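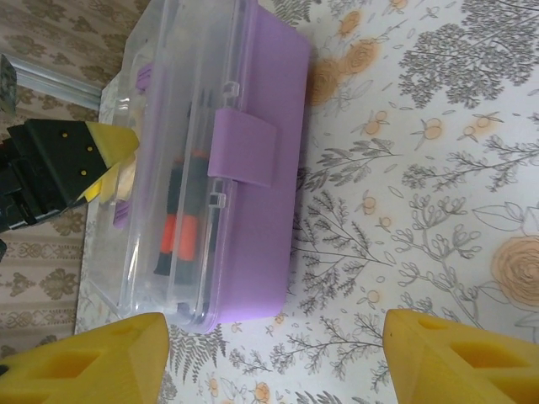

I have come to believe that the most useful hour anyone spends on a robot cell is the dull one before the motors are switched on, and I'd like to make the case for it properly, so put the kettle on. Our cell at Hutano is a modest thing, two small arms side by side on a rail, and for a good while I looked after it the way I look after my car. I ignored it until it made a noise. Mandla Mathebula, who set it up with me, was far too polite to say anything, but he did start leaving a hex key on my keyboard.

What changed my mind was the fingers. We run yellow printed ones, and they go off slowly, the way shoes do. A pad wears, or a screw behind it backs out by a hair, and the grip still closes and the job still mostly works, so you blame the software. I once lost the best part of a week to that, fiddling with closing positions in a file with 458 lines in it, when a quarter turn on one fastener would have sent me home early. I'm still a bit sheepish about it!

So now we begin with hands. You take hold of each finger (power off, please) and give it a wiggle, then do the same at the wrist, then the elbow, then the base plate. After that you follow the cable with your fingertips all the way from wrist to base, feeling for any spot where it pulls tight or rubs. I like a generous loop at the elbow, more generous than looks tidy, and I will argue with anyone who comes at my cables with a bag of zip ties.
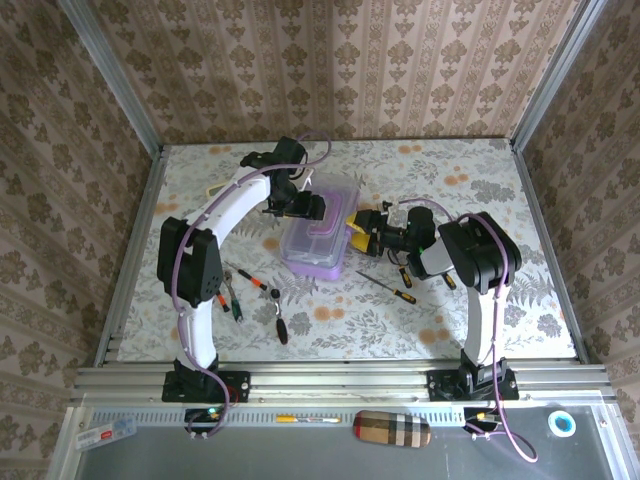 The other half of my argument is about the rail. People love to move things. An arm gets shuffled along a little to reach something awkward, and the old position lives only in the memory of whoever moved it, and that person is at lunch. Put a pencil mark on the rail and write the change in a paper book beside the cell – ours is a school exercise book with a dreadful cover – and sign it. I know there is clever software for this. Reshma Pillay, at Matlala, swears by hers, and we've had some lovely long disagreements on the subject, but my book has never asked me for a password.

I'm fussy about the wrist cameras too. Before any work I open the gripper fully and check that both fingertips show in the view where they showed last time. If one has crept inward, either the finger or the camera mount has moved, and I'd sooner find out then than in the middle of the afternoon.
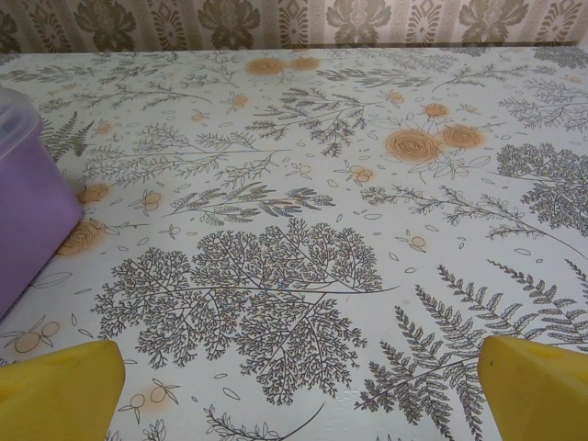

Fingers spread wide, with the purple container over to the left.

None of this is glamorous, and I do understand the temptation to skip it when a new gripper or a faster program is waiting. I just think a plain cell in good order teaches you more than a fancy one that's a bit loose, and I'd put the care of it in the hands of the people who use it every day, instead of waiting for a yearly service visit.

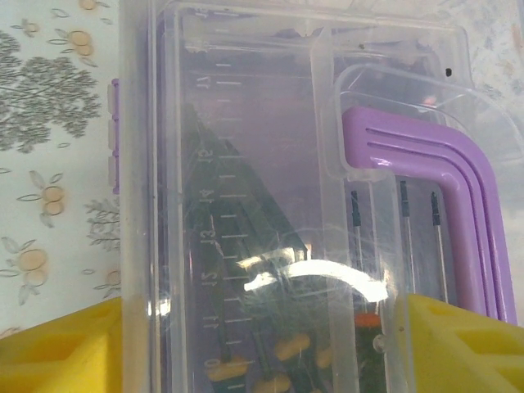
How often should printed fingers be replaced?

We change ours at roughly 3,000 grips, or sooner if there is a crack at the root or any play that tightening won't cure. Change them as a pair and redo the zero afterwards.

Comments

Bumow: The bit about the closing positions hurt to read. Same thing at our place, except it was the wrist.

fernhill_jo: I'd add a dab of paint across the screw heads, so you can tell if they've turned. Otherwise agree, though I'm with Reshma on the software, sorry.

Contact the author | © Hutano Notes | Back to top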